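Week 4 handout: Reading a care label (and why it matters before you dye, mend or sell)
Textiles for Everyday Life, Stubbs Community Learning Centre, Room 17

Welcome back, everyone, and thank you for the lovely pile of scraps people brought in last Sunday. We didn't get through half of them, so please hang on to whatever you took home.

These notes cover the part of the class where I talked too fast. Read them with a cup of tea and a garment of your own beside you, preferably one you've been a bit afraid to wash.

Fibre first, colour second

Most of us sort by colour because our parents did, and it's a perfectly good habit. But the fibre tells you how much heat and rubbing a piece can stand, and the colour only tells you what it might do to its neighbours. Cotton and linen are tough and forgiving (they crease, but they come back). Wool felts when it's warm and knocked about together, so cool water and a gentle hand. Polyester will put up with a lot in the wash and very little under a hot iron - if you've ever had that shiny patch on a sleeve, you'll know exactly what I mean!

Blends take the care of their fussiest fibre. A jumper with a little wool in it gets treated as wool.

The symbols

The washtub is washing, the triangle is bleach, the square is drying, the iron is the iron (bless it), and the plain circle is professional cleaning. A cross through any of them means don't. Dots mean heat, and more dots mean more heat. A bar under the tub means a gentler cycle, and two bars gentler again. Please copy these into your workbook by hand, even if your drawing is as wobbly as mine.

Testing for colour run

Take a damp white cloth, press it on an inside seam and hold it there while you count slowly to 21. Any colour on the cloth and the garment goes in on its own, in cold water. Reds and dark blues are the usual culprits, and white trim on a strong colour is where the grief shows up. Dry those pieces promptly and don't leave them sitting wet in a heap.

Printed numbers and lettering

A print sits on top of the cloth, and it cracks with heat and folding. Turn the garment inside out, do up any zips in the same load, and skip the dryer if you can bear to. Never iron straight onto a print; put a clean tea towel between. The Rillum swatch book has samples of the common print types, and sample 108 is the one I passed around that had gone crackly like old paint.

For next week

Read the section on stains in the Custavance course reader, starting at page 201. Bring one garment with its label still attached and one without, and we'll try to work out the fibre of the second by feel. If you've got a favourite stain remover, bring that too, as I'm always curious. The kettle goes on at 6.30 pm. 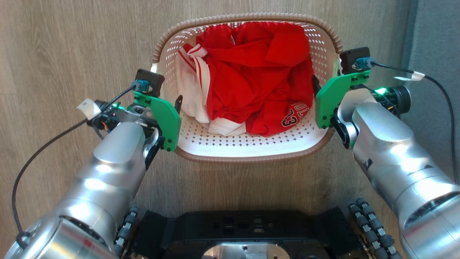

Red and white pieces, one with a printed number.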